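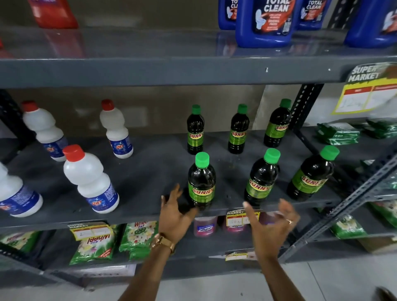 Nele Kohlhase gave me 20 minutes before opening and then kept talking for most of the morning, so this is longer than planned. Sorry. I typed it up the same evening from notes and a phone recording with a lot of trolley noise on it. Some of the quotes are stitched together where a delivery interrupted.

She looks after the cleaning aisle at Zekham. Bleach, toilet cleaner, detergent packs, the dark SUNNY bottles, everything that drips. Before that she was on dry goods, and before that in a shoe store, which she liked less.

I asked her first what she does when she walks in. Lights, apron, water bottle, I figured.

"I walk down the aisle with my hands in my pockets," she said. "Otherwise I start fixing the first thing I see and I'm still there at ten. You have to look at all of it once. Then you know where it's bad."

And where is it bad?

"Middle shelf. Always the middle shelf. People take from the middle shelf without bending and without reaching, so that's where it goes to pieces. Bottom shelf I can leave for two days. The top is okay if it's heavy stuff, people are careful with heavy stuff over their heads."

She had started on the middle shelf by the time I got my phone out. She works while she talks and doesn't look at you much, which made it easier for me to look at my notes.

Her way of doing a row goes like this. I asked her to say it slowly and she said it fast, so I'm going by the recording. Back ones first. Stand them up, push them back, labels out. Then the front ones, each one straight in front of a back one, so that a person who takes a bottle sees another one right behind it in the same spot. "Not in the gap," she said. "If you put it in the gap it looks full but they're all holding each other up. Somebody takes one and then you hear it."

You hear it?

"From the register. Plastic on metal. Tok, tok, tok. I know from the sound if it's bleach or not."

I didn't believe that and said so. She shrugged. Brayan Mamani, who was going past with a pallet jack, said it was true, or that she'd been right every time he'd bothered to check.

We got onto the SUNNY bottles because they were what she was looking at. Dark bottle, green cap, green label. She has opinions. She does not like how they look from far away.

"Dark bottle on a dark shelf. From the end of the aisle you see caps. A row of green caps, that's all. So the label has to face out, all the way out, not a bit to the side. White bottle, you can be lazy, you see it anyway. With these I turn every one."

Does anybody notice?

"Edeltraud notices."

That would be Edeltraud Lindemann, store manager, who I did not get to talk to. She was on the phone in the back the whole time, you could see her through the window in the door walking up and down with the cord.

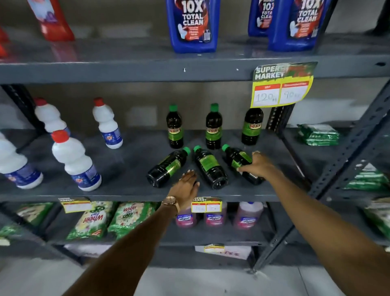
Middle shelf, cleaning aisle. Three SUNNY standing at the back, three lying in front, bleach to the left.

There's a word for pulling everything forward and straightening it, facing, and she doesn't use it. She says combing. I asked where she got it. From her mother in law, who ran a stall with Rosemarie Wunderlich years back, and the two of them used to say the table needed combing. Tins mostly, and some soap.

"She taught me to go left to right and not to jump. I still jump. If there's a bottle lying down over there I can't stand here and do bleach, I have to go and pick it up. Then I've lost my place."

What about when a whole lot of them are down?

"Then slow. You think you can grab two at once, one in each hand, you get one up and it pushes its neighbor. So one hand flat on the shelf or holding back the others, the other hand lifts. One bottle. Set it down, let go properly, next. It's boring. It takes me less time than Brayan, he does it with his forearm like he's clearing snow."

From somewhere behind the detergent: "I heard that."

She also checks caps as she goes. A quarter turn with finger and thumb, just to feel it's shut. Anything lying down gets the cap check twice. If the shelf under it feels sticky she takes it all off and wipes, and she wants that done before opening, becuase once there are people in the aisle it takes forever. A cloth, a small bucket, plain water. I thought she'd use something off the shelf. "I'd have to pay for it," she said.

The boards are a dark gray metal and they mark. Spots, scuffs. She's given up on some of them. She pointed out one she has been scrubbing since November and it looked to me like it would outlive the building. Helmut Wendt, who bolted the shelving together, told her it was in the paint. She thinks it's in Helmut.

I wanted to know how she decides what goes next to what. Bleach beside SUNNY, toilet cleaner over it, detergent packs down low. Is there a plan?

"There's a sheet. From Nullum, they do the layouts. Every shelf drawn out with little boxes. 739 boxes for the store, I know because one time the printer did them all and I had to put them in order." She laughed at that, first time that morning. "For my aisle it's mostly right. It doesn't know about the upright though. The post with the holes in it, it takes up space. On the sheet there's no post. So the last bottle on the right has to squeeze, or I move everything left a bit and then the bleach is unhappy."

Unhappy how?

"Crowded. They start to lean. Look, if one leans a bit it's fine. Then a customer puts one back, not where it was, just somewhere, and that one leans on the first. By lunch it's a party."

I asked about customers putting things back. She wasn't as annoyed as I expected. She said people who put things back in the wrong place at least put them back. The ones she can't stand leave a bleach bottle with the bread. It happens. She has found one in with the ice cream, too, and had to take it to Edeltraud like a cat with a bird.

Prices next. The signs are written by hand at this store, numbers in marker, and she does her own aisle. There's a printed green top with SUPER MARKET on it and then boxes to fill in. MRP in one, discounted price in the other. She uses a fat pen for the hanging ones and a thinner one for the little tags lower down.

"The little ones are horrible. You crouch, you write on your knee, it comes out crooked and then it's there for a month. The big ones I write at the desk with coffee."

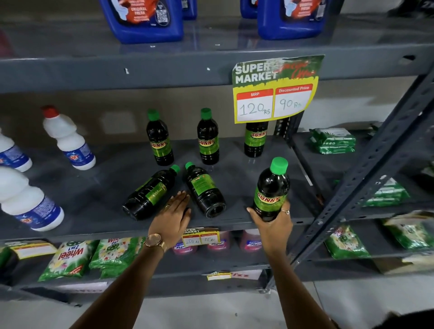
The hanging sign on the SUNNY shelf: MRP 120 Rs, discounted price 90 Rs.

Does the sign get in the way? I asked since I'd seen it was hanging right in front of the bottles at the back.

"Yes. Everybody asks that. It hides one. But if I hang it further over, it's above the packets and people come to the register with a packet and say 90. So it hides one. I'd rather hide one than have the conversation."

She had a conversation like that last week, she said, with a man who wanted three of something at the price of something else, and it went on so long that the line behind him started taking sides. She gave me the whole thing, both voices. It's five minutes of the recording and I'm leaving it out.

Things she'd change if it was up to her, in the order she said them. A lip on the front of the shelf, a low one, so nothing rolls off the edge. Better light – the top board throws a shine and the one under it gets what's left. Her own cart. Right now she shares with dry goods and it always comes back with rice in the corners. Also a stool for the bottom shelf. She asked for a stool from the Kovov catalog and got a kneeling pad. She uses it, she said, but she wants it written down that she asked for a stool.

Written down.

I asked whether she combs the shelves at home. No. Her kitchen cupboard is a disgrace, her word, everything on its side, and her husband once offered to put up price tags. The one exception is under the sink. Bottles standing up, labels out, tall ones at the back. She didn't notice she was doing it until her sister opened the door to look for a sponge and just stood there.

By then the doors were open and there were two women in the aisle with one basket between them, comparing detergent. Nele moved over, kept her hand on the row she was doing. One of them asked was it the same as the other one, the one with the different lid, and she said she'd have a look in a minute. To me she said you never let go in the middle of a row.

Last thing I asked, pretty much while backing out of her way, was what she'd tell somebody starting on her aisle on Monday.

"Cut your nails, wear shoes that close. Don't stack bottles, I don't care what Brayan says, bottles stand. And do the back row first. They all do the front row first."

Next time I want to talk to Edeltraud about ordering, if she gets off the phone. Also somebody wrote in asking about Sung and whether they still deliver in the mornings – I forgot to ask, will do it when I'm back there for the recieving door piece.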